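Je suis arrivée chez Kakunstead avec mon carnet, un croissant et une seule question en tête : comment on achète des pinces, quand on n'en a jamais acheté ? Jurgita Lepik, elle, en est à sa deuxième campagne de commandes. Elle m'a tout de suite prévenue qu'elle parlerait surtout d'argent (tant mieux, je venais pour ça !).

« La première année, on a fait le budget à l'envers, raconte-t-elle. On a regardé le prix du bras, on a trouvé ça raisonnable, et on a signé. Les pinces, les câbles, les supports, tout ça devait tenir dans une ligne "divers". » La ligne divers a tenu jusqu'en juillet. Ensuite il a fallu demander une rallonge, et Jurgita en garde un souvenir assez frais, surtout de la réunion.

Du coup, pour cette tranche, elle a repris le tableau depuis le début, tâche par tâche. Le linge d'abord, puisque c'est ce que veulent les clients de la maison : saisir un tissu, le tendre, le plier. Pour apprendre ça aux machines, il faut des gestes faits par des gens, avec des pinces tenues en main, et donc des postes équipés pour ça. Elle en a chiffré deux, avec la table, la structure, le sol et les rideaux. « Les rideaux, tout le monde rigole quand je les mets dans le devis. Eh bien moi je les mets quand même, et en haut de la page ! »

Je lui demande ce qui coûte le plus cher, au bout du compte. Elle hésite, elle ouvre son fichier, elle le referme. La paire de pinces pèse lourd, c'est sûr, mais ce sont les petites choses qui l'agacent : les sangles, les plaques, la visserie, 309 euros de câbles sur une seule facture de chez Femon. Et puis les heures, parce qu'une personne qui manipule un chiffon toute la matinée, ça se paie, et ça fait des pauses.
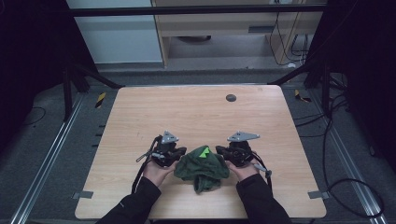 Pour Walter Quispe, il aurait fallu louer : prendre les pinces chez Allside pendant sept mois, voir ce qui casse, et acheter seulement après. Jurgita connaît l'argument par cœur, elle l'a entendu à chaque réunion depuis l'hiver. Elle n'est pas contre, d'ailleurs. « Sauf que le loueur te demande une caution, une assurance, et que tu ne peux rien percer, rien coller, rien modifier. Nous, on passe notre temps à modifier. »

Elle a quand même demandé les deux devis, location chez Allside et achat chez Kinnear. Kinnear annonçait trente jours de délai, et elle a noté la date sur un papier scotché à l'écran. Je l'ai vu, le papier, il est rose et il a déjà pris un peu de café.

On parle ensuite des pièces de rechange (mon sujet préféré, je l'avoue). Combien faut-il en prévoir ? Saulius Kairys voulait une pince complète dans l'armoire, prête à sortir. Jurgita préfère un jeu de mâchoires et de sangles, beaucoup moins cher, quitte à perdre une demi-journée quand quelque chose lâche. Ils ont tranché pour les mâchoires cette fois-ci, et la pince complète est passée sur la liste de la prochaine tranche, en italique.

« L'italique, ça veut dire peut-être », précise-t-elle.

Et les tissus ? Là, elle rit franchement. Elle avait oublié d'en mettre au budget ! Il en faut pourtant des épais, des fins, des qui glissent, et on les use. La première semaine, les gens en ont apporté de chez eux. Maintenant il y a une ligne « textile », toute petite, que le comptable lui a fait expliquer au téléphone.

Avant de partir, je lui demande ce qu'elle conseillerait à quelqu'un qui commence son tableau ce soir. Elle me répond qu'il faut dessiner le poste sur une feuille, y compris le sol, et mettre un prix à côté de chaque trait. Puis son téléphone a sonné, c'était Kinnear, et j'ai fini mon croissant dans le couloir.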